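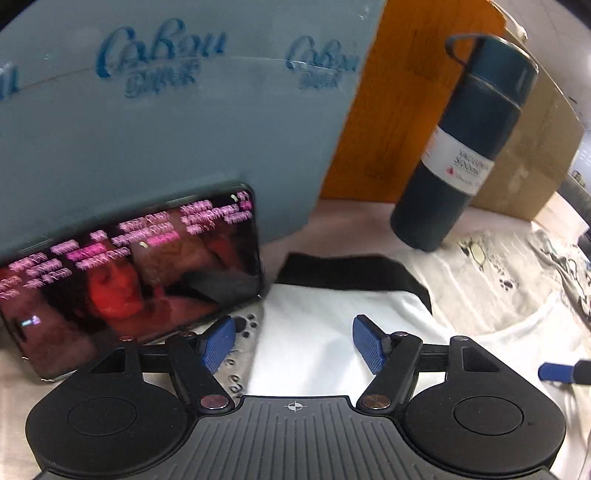 Page 3

**Séance 3 - Le dépouillement**

Le bureau clôt le scrutin, puis compte les émargements avant d'ouvrir l'urne. Tout écart est porté au procès-verbal.

Cas de Felitz (commune fictive exclue du partiel) - 2 107 suffrages exprimés :

- liste Marinho : 1 663
- liste Lewis : 444

Blancs et nuls sont décomptés à part et n'entrent pas dans les exprimés. 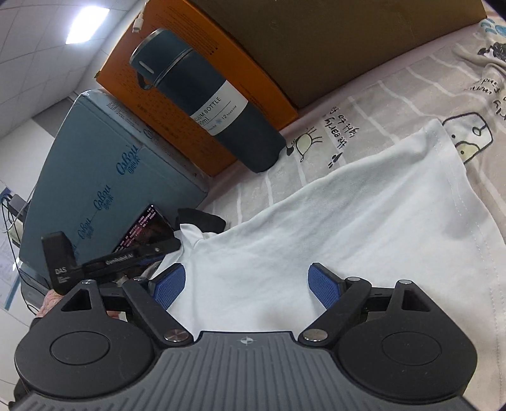

*Fig. 2 - T-shirt blanc froissé, sur le lit.*

À lire pour jeudi : le polycopié de T. Lewis sur le contentieux électoral. Revoir surtout le délai de recours et la notion d'écart de voix.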